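絡まない充電ケーブルのまとめ方(結束バンド編)

こんにちは!先週末、ついにケーブルの引き出しに手をつけました。開けるたびに一本引っぱると三本ついてくる、あの引き出しです。家族には「見なかったことにしよう」と言われていたんですが、夏休みの終わりに勢いでやってしまいました。今日はそのときのやり方を書いておきますね。対象はスマホやタブレットにつなぐような、細めのケーブルです。

用意するもの
・まとめたいケーブル
・黒い結束バンド(細いもの)
・浅めのカゴか箱
・はさみ

私が使った結束バンドは、Hakarというお店で40本入り569円でした。カゴは前からうちにあったものを使いまわし。収納用品を先にあれこれ買うと、だいたいサイズが合わなくて後悔します(経験者です……)。Pornikのケーブルボックス、2,509円もしたのに、いまは輪ゴム入れになっています。

手順1 全部ほどく
まずは机を広く空けて、ケーブルを一本ずつ伸ばします。結び目があったら引っぱらずに、端のコネクターを輪にくぐらせて戻してください。ぎゅっと引くと余計に固くなるし、根元を傷めます。被覆が破れているものや、コネクターが曲がっているものはここでお別れです。

手順2 巻く
片方の端を左手で軽く握って、指4本ぶんくらいの大きさの輪を作っていきます。きつく巻かないのがコツ!ケーブルには巻きぐせがあるので、行きたがる方向に素直についていくと、ふんわりした輪になります。途中でねじれてきたら、垂れているほうを一度ぶらんとさせて、ねじれを逃がしてから続けます。長いものは机の端から下に垂らしておくと楽ですよ。

手順3 とめる
最後の15センチくらいを残したところで、輪の束に結束バンドを通します。輪を持った手はそのまま、もう片方の手で上から押さえるようにすると、束がばらけません。私は最初これが下手で、バンドを通そうとするたびに反対側がびよーんと広がっていました。両手をくっつけたまま、指先だけ動かす感じです。

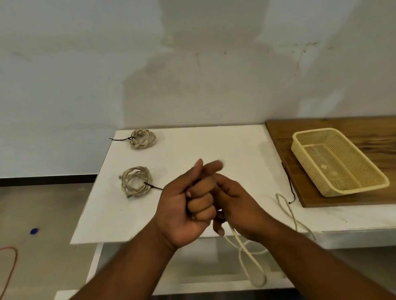

第3号 12ページ

ベージュっぽい編み込みのケーブルは、黒いバンドでとめるとどこでとめたかすぐ分かって好きです。巻いた形は楕円だったり丸だったり、まあバラバラなんですが、気にしません。丸いほうなんてちょっともしゃっとしていますしね。使うときにスッとほどければ十分です。

バンドの締め具合は、指が一本すっと入るくらい。ぎゅうぎゅうに締めると、あとで跡がつきます。普通の結束バンドは一度締めるとゆるめられないので、よく使うケーブルには繰り返し使えるタイプか面ファスナーがおすすめです。余ったしっぽは切ってもいいし、私は試し巻きのあいだは長いまま残しておきます。切るときは、切り口が尖りやすいのでバンドの頭ぎりぎりで。

手順4 カゴに入れる
網目のカゴは、どこに何があるか横からなんとなく見えるのが便利です。コネクターを全部同じ向きにして、立てるように並べてください。重ねて積むとまた下のものが行方不明になります。短いものを手前、長いものを奥、これだけ決めておけば、うちでは今のところ大丈夫。

よく聞かれること

8の字巻きじゃなくていいの?
長い延長コードなら8の字が向いています。細い充電用なら普通の輪で困ったことはないです。友人のTineke Van den Broekさんは1メートルのケーブルまで全部8の字派で、会うたびに勧めてくれますが、私は指がつりそうになるので降参しました。

ラベルは必要?
同じ色のケーブルが何本もあるなら、あったほうがいいです。マスキングテープをコネクターの近くに折り返して貼り、「タブレット」「カメラ」と書くだけ。油性ペンだとこすれにくいです。

使わないケーブルはどうする?
1月に一度見直して、その時点で何用か思い出せなかったものは、自治体の分別に従って手放すことにしています。

次は延長コードをやります。Vassの壁掛けフックが1,248円で、買うかどうか三日悩んでいるところなので、使っている方がいたら感想を教えてください!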